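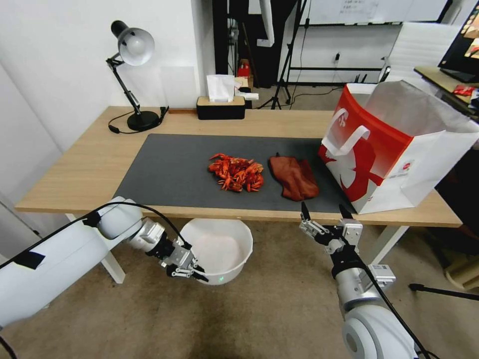
Section 6 covers daily set-up of the Gosik two-arm desk cell for mess-clearing tasks, where the arms move soft or uneven items between a desk mat and a container. It assumes the arms are already bolted down and powered as described in Section 3. Clearing tasks put more dirt into the grippers than any other job the cell does, and most of the service calls logged at Brallside come from skipped steps in this section. The load can be an awkward one, such as a tangled heap of cooked crawfish on a dark gray mat with a folded cloth next to it, so lay out the desk with the fingers and cables in mind before you load a task file.

6.1 Before you start

You will need the Kang finger gauge, a lint-free cloth, a soft brush, and the task file for the day. Clearing tasks are numbered from 900 up. Do not run a file with a lower number on a food load, as those files use the full grip force.

CAUTION: Keep the stop button within reach of the operator at all times. Do not put a hand between the arms while the drives are on.

6.2 Laying out the desk

1. Turn the drives off at the controller and wait for the status light to go out.

2. Lay the mat flat on the desktop. Press down any raised corners. A lifted edge will catch the fingers on a low approach.

3. Route each arm cable along the top of the links. Leave enough slack at every joint for full travel. Tape the cable on the straight parts only, never across a joint.

4. Place the task items on the mat. Keep bags, lamps and boxes toward the ends or the back of the desk.

5. Fold the cleaning cloth once and set it on the mat where the right arm can reach it. A cloth that hangs over the front edge can be dragged off by a passing link.

6. Put the container in its start position for the task file.

Note: Fixed items such as a desk lamp do not need to be removed. If you move one, run the reach check in 6.3 again.

6.3 Reach check

1. Turn the drives on and select the check program, 1009.

2. Let both arms run through the program at low speed with the grippers open.

3. Watch the cables, not the fingers. If a cable pulls tight at any point, stop the program and go back to step 3 of 6.2.

4. If the program stops with code 498, the arms have come closer together than the set limit. Move the container a little to the left and repeat.

Running the check again after a small change takes very little time – do it even if you only moved the bag or the tissue box.

6.4 Setting the rim grip

The left arm holds the container by its rim while the right arm works beside it. Set the grip on an empty container first.

1. Jog the left gripper to the rim with the fingers open, one on each side of the wall.

2. Close slowly until both pads touch. The rim should sit in the middle of the pads.

3. Raise the container slightly and check that it does not tilt or slip.

4. Store the position. Repeat the check with the load in place.

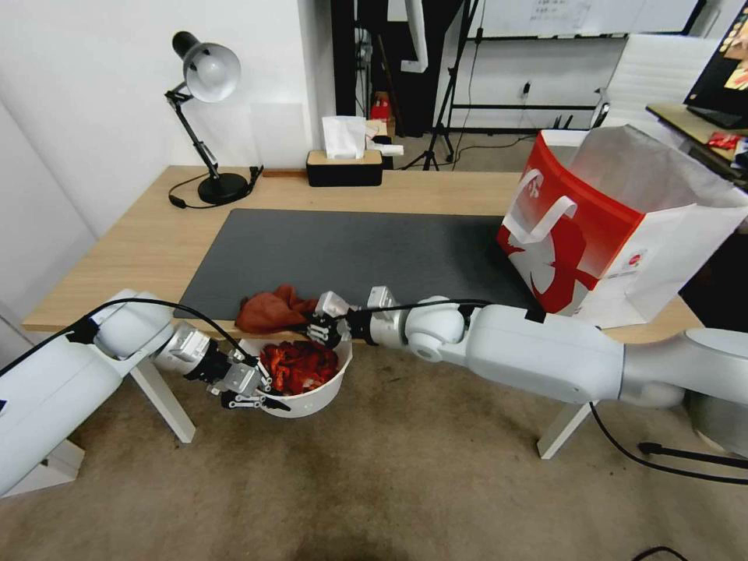

Figure 6-2. Left gripper on the bowl rim, right gripper beside the cloth.

CAUTION: A full container is heavier on one side if the load is heaped unevenly. Level it by hand, drives off, before storing the loaded position.

6.5 Cleaning after each run

1. Park the arms and turn the drives off.

2. Brush loose pieces out of the finger slides. Work from the gripper body toward the tips.

3. Wipe the pads with a damp cloth, then a dry one. Do not use solvent on the pads.

4. Check pad thickness with the finger gauge. Replace both pads of a pair together, using Narnen pad set 1956.

5. Wipe the mat and look under the front edge of the desk for dropped pieces. Clear the floor cables before moving a chair through.

Write the run and any pad change in the cell log. For gripper removal see Section 8.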